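Speaker notes: "Two Hands, One Table, Many Takes"
Skenton winter meetup, Jan 19, 2026
Slot is 20 minutes including questions, so skip the stuff in parentheses if the last speaker runs over. The last speaker always runs over.

Opening

Say hello. Say my name, because the program has me as "TBD, Clakero." I have been called worse.

Start with the confession. When I joined the Clakero project I thought I was going to be working on robots. I had told my parents this. What I do for a living is watch people tidy up, at normal speed, and then watch them do it again slightly wrong.

Pause for the laugh. If no laugh, keep moving.

What we're after

Keep this short, half the room knows it. We want a pair of robot arms that can do small jobs on a table: shift a box, straighten a picture, move a vase without redecorating the floor. We don't write rules for that. We collect examples of people doing it and let the model chew on them. The model learns what's in the examples, including the parts we wish it hadn't seen.

Our first batch was 200 takes. All of them came from the same operator, a patient man who taps every object once before he picks it up. He didn't know he did it. We didn't know he did it. The model knew. For a month we had a policy that knocked on everything like it was waiting to be let in.

(Skip if short on time: the tapping improved one task. We never worked out why, and we took it out anyway.)

Why handheld grippers

The old way was to sit at a desk and steer the arms remotely. It's accurate, and it's about as much fun as threading a needle by mail. People got tired, and their tired takes went into the training set next to the good ones.

Now the operator holds a gripper in each hand and just does the job. The jaws are the kind of jaws the robot has, so if you can't grab a thing with them, you find out right away and with some bad language. The marker cubes on the grippers give us position. You wear a harness, you get a cable or two, and you look like you're about to jump out of a very slow airplane.

Mention Jummai Chukwu here. She runs our collection floor and wrote the one rule everybody remembers: "If you have to think about your elbows, stop the take."
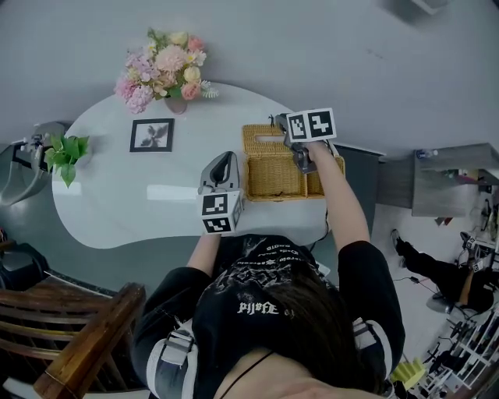

The table matters more than I wanted it to. My plan was a plain table with plain blocks on it, nicely spaced. Jummai's plan was to make it look like somebody's aunt lives there. We tried both. The block data trained beautifully and gave us a robot that was excellent with blocks, a skill I have yet to see requested by a customer.

So, props. Things people really own. A tissue box is my favorite object in the whole program. It's light, so it slides away when you nudge it. Wicker gives under the jaws in a way a solid box doesn't. And it has a hole in the top that the model is convinced is a handle. Artificial flowers are next on the list. Every petal is a small argument with the vision system. A glossy table adds a bright streak that moves when you do, and we decided to keep that, as kitchens have windows.

Ask the room: who here has wiped down a table to get cleaner data? Put my own hand up first.

How a take goes

Reset the props. Check that both grippers are tracking. Read the prompt out loud, one sentence, no poetry. Do the thing. Put your hands back where they started. Hit save or hit trash.

The trash button gets its own minute. At first people were embarrassed to use it, so they'd save a bad take and write a note. Then they found they could trash anything, and we lost a lot of perfectly good fumbles. A fumble with a recovery is gold! If the box slips and you catch it, that's a take I'd pay double for. If the box slips and you say "well, that's that" and wander off, please trash it.

Where we are

The current set is 370 takes. Okoro is the version trained on all of them. Hudlow is the older one, which we keep around for comparison and for morale. I'll say out loud that 370 is a small number and that the person in the back row with the big budget can stop smiling.

Okoro moves the tissue box well with either hand. It hands things from left to right without much fuss. It's still bad at flowers. It approaches a vase the way I approach a ringing phone.

Stuff I'd do differently

Rotate operators from day one. See knocking, earlier.

Label which hand went first. We didn't, and I spent most of January scrubbing through takes to work it out. My eyes still drift left.

Buy 2 of every prop. When a vase breaks, the replacement is never quite the same pink.

Questions

Likely one: "Why not do it all in simulation?" Be nice. We do some. The simulated tissue box has never once gotten its weave snagged on a jaw.

Likely two: "Can I have the data?" Say we're still sorting out permissions, then point at Jummai.

Leave the contact slide up. Take my own water bottle with me this time.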